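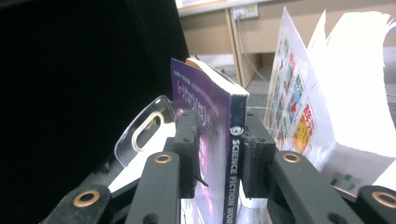

Measuring up your house for a sale floor plan

By Ayten Çetinkaya

Most estate agents will draw a floor plan for you, and most will charge for it somewhere in the fee. You can measure the house yourself in an afternoon and hand over a sketch that only needs tidying. Even if the agent does send someone round, it helps to have your own figures to check the finished plan against. The last two plans I was sent to approve had a door on the wrong side of a landing and a utility room with no window.

These instructions are for an ordinary house or flat. If you have a barn conversion with no square corners, pay a surveyor.

What you need

A steel tape, five metres or longer. I use a Jastex with a locking button.
A laser measure, if you can borrow one. The cheaper Kwon models are fine indoors.
Squared paper, A3 if you can get it.
Two pencils, a rubber and a long ruler.
A second person for the long walls if you are only using a tape.

Do not use a fabric tape. They stretch, and the numbers printed on the old ones are often in inches on the side you are reading.

Step 1. Walk round and sketch first

Go round each floor and draw the outline of every room freehand, before you measure anything. Use one sheet per floor. Put in doors, windows, chimney breasts, built-in cupboards and stairs. The sketch does not have to be in proportion, but it does have to be big enough to write on. Small rooms are the ones that fill up with numbers, so draw the bathroom and the hall larger than they ought to be.

Mark which way each door opens with a quarter circle. Draw an arrow on the stairs pointing up. Write the name of each room in the middle, and use the plain name. A room listed as a snug will be changed to "reception two" by the agent anyway.

Step 2. Measure each room

Start at the door and work clockwise. Measure wall to wall at waist height, above the skirting board. Skirting can take a surprising amount off a narrow room, and buyers want to know whether a bed will fit between the walls.

Write everything in millimetres. It avoids decimal points, which get lost in pencil. A wall of three metres is written 3,000 and there is no arguing with it.

For each room take:

The full length and the full width.
The length of each section of wall where there is a chimney breast or a recess.
The distance from the nearest corner to the edge of each door and window.
The width of each opening, taken inside the frame.
The ceiling height, once near a wall and once in the middle.

If the room is an odd shape, take both diagonals as well. When you draw it up you will need them to find out which corner is out of square. In older terraces, such as most of those in Zustesdale, it is usually the back wall.

Step 3. Measure the walls themselves

This is the bit people leave out, and then the rooms don't fit together on paper. Open each door and measure through the doorway, from the face of the wall on one side to the face on the other. Leave out the architrave. A solid inside wall in our house came to 200, plaster included, and the stud walls upstairs were a good deal thinner. Write the thickness on the sketch beside the door.

For outside walls, open a window and measure through the reveal. If you can't reach, measure the outside of the house along one side and take away the inside measurements. 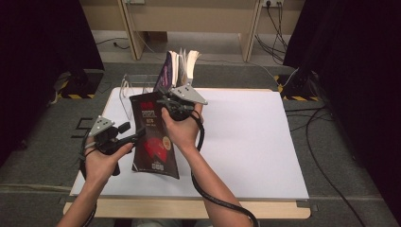
Step 4. Draw it to scale

A scale of 1:50 suits most houses. At that scale a wall of 3,000 comes out at 60 millimetres on the paper, and one that is 200 thick comes out at 4. Choose the longest outside wall and draw it first, along the bottom of the sheet. Then add the rooms that touch it, then the ones behind. Work on something flat and firm; a white board laid on a wooden table, like the one in the photo, is easier to draw on than the bare wood, where the pencil picks up the grain. Tape the corners of the paper down and don't move it until the ground floor is finished.

If a room will not close up, check your figures before you start bending the lines. The usual mistakes are a reading written against the wrong wall, or a laser that bounced off a curtain. Go back and measure that one wall again.

Draw the upper floor on tracing paper laid over the lower one. The stairs and the outside walls should line up. If there is a bay downstairs only, leave it out upstairs and show the roof of it with a dotted line.

Step 5. Work out the floor area

Multiply length by width for each room and add them together. Split L-shaped rooms into two rectangles. If you have worked in millimetres, turn each figure into metres before you multiply or you will end up with some very long numbers.

Decide what you are counting and write it on the plan. Agents differ. Susero, who sold our last house, left out the garage and the loft room and printed a line under the total to say so. Anything with a sloping ceiling should have the lower part marked with a dotted line, so that buyers can see how much of it they can stand up in.

Keep the hall, landing and stairs in the list. They are part of the total even though nobody asks for their dimensions.
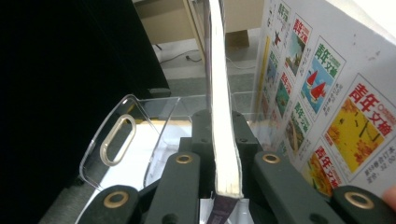

Step 6. Hand it over

Scan or photograph the finished sheets and send them to the agent with your list of room sizes typed out separately. Keep the pencil originals. Ask for a proof before the listing goes live and check it against your own copy, starting with these:

Door swings.
Windows, especially on side walls.
The north arrow, if there is one.
Room names.
The total area, and what it includes.

Send corrections in one email, with the room name first and then the change. If the printed plan gives feet and inches as well, check two or three of the conversions with a calculator.

Leave the words "not to scale" on the plan if the agent puts them there. It is standard wording, and buyers will bring their own tape to the second viewing.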